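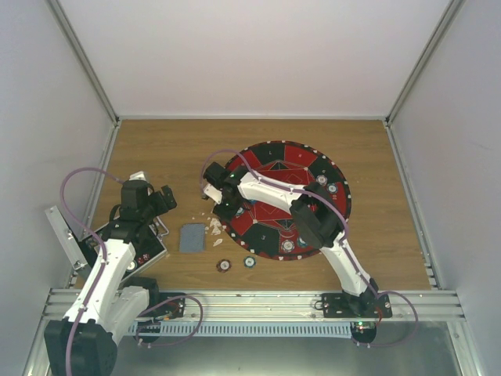
Two-arm cell, chips and paper scraps on the table.

Tidy-up policy: does the messy table help or hurt?
Posted by pliswood_pam, 2025-06-22
3 min read

Okay so I finally have numbers! I trained the chip-stacking policy twice, once on a clean table and once with junk lying around (torn paper, cards, the game board, whatever was handy). Same 177 demos each time. On a cluttered table the clean one drops to 44 percent and the messy one gets nearly 94. I'm pretty thrilled, can you tell?

widier_fan
Nice, but how many seeds? I ran something close in March with the Irholm code and my gap went away when I changed the seed.

pliswood_pam
3 seeds, and the gap held on all of them. The wrist cameras matter a lot though. With only the overhead view the two policies came out way closer, and I think it's the wood grain plus the scraps confusing things up close
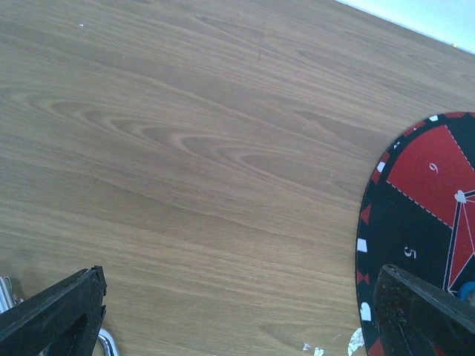 so the clean-table policy keeps going after little white bits as if they were chip labels. You can see it in the attention maps too, which I'll post once I clean up the plotting script (it's a mess).

gripwrench
Not buying it. Your messy set has more variety in everything, not just clutter. Did you shuffle the chip positions the same way in both? If you didn't, you measured position variety and called it clutter.

pliswood_pam
Ugh, fair. Same start zones, but I placed them by hand, so I can't swear to it. I'll rerun with the Fülöp placement list.

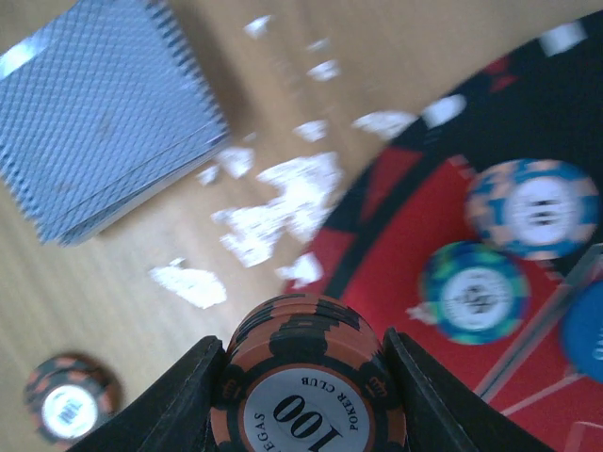
widier_fan
Do you have to re-scatter the paper before every demo?

pliswood_pam
I did it every third demo and left it alone in between. Whatever the arms pushed around stayed pushed around.

gripwrench
Post the rerun even if the gap shrinks, please.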